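4.2 What ends up on the table

I came to this part of the study thinking I already knew what it would say. I had spent most of October reading about how people put away groceries, and I figured play kitchens would be a smaller, brighter version of the same thing. They aren't! When people sort toy food alongside bowls and pots, they make choices I would never have guessed, and the layout they start from matters a lot more than I expected.

So let me say a bit about the layout. Every session began with a mixed table: things to hold food, and things that stand in for food. We didn't want it to look like a store display, and we didn't want it to look like a prank either. Joaquín Sepúlveda (who set up most of the tables in the Bretdale room, and has a much better eye for this than I do) kept reminding me that a real kitchen counter is lopsided. Stuff drifts to one end. A bottle tips over and stays that way until dinner. My own early tables were far too neat, and people treated them as finished. One woman looked at my careful rows, said "looks good to me," and sat back down.

After that we loosened up. We let bowls lie on their sides, we let the fruit bunch up, and we stopped lining up handles. The starting rule we settled on was simple: at least one tray, at least one pot, two bowls, and a handful of toy foods that don't all belong together. A tomato and a banana are easy to call "produce," but where does the ketchup go? We had 16 people work through the first version of the task and I could have listened to them argue about ketchup all afternoon. Some put it with the tomato, on the grounds that it used to be one. Others wanted it nowhere near fresh food (one man was really quite firm on this).

The containers caused just as much trouble. I had assumed a tray would get used as a tray, with food set on top of it. Plenty of people saw it first as something to be put away, and went looking for a shelf. A big mixing bowl got filled almost right away in nearly every session, usually with whatever was closest, and only later did people pull things back out and start over.

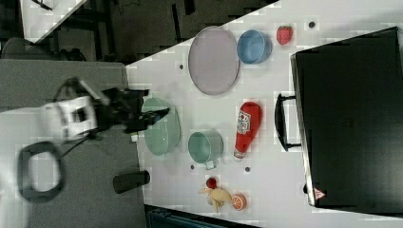

Figure 7. A mixed table with the lavender tray, the green mixing bowl, the sage green pot and the toy foods. The light blue bowl is on its side and the ketchup bottle is lying down.

Distance turned out to be the thing I kept coming back to in my notes. Foods that began in a cluster nearly always stayed together, even when people told us afterward that they had sorted by color or by meal. I asked about this in the closing chat and got some lovely, slightly embarrassed answers. "Well, they were already friends," one person told me, about the tomato and the banana. Pots and bowls were different. People happily carried those from one end to the other, and they nested them whenever they could, even if that left the food with no place to go.

I don't want to lean too hard on any of this, as our group was small and all of them knew they were being watched tidy up. Still, it changed how we built the second task, where the starting clusters were mixed on purpose and the tray was moved to a different end of the table for each person. I describe those sessions in 4.3, ketchup included.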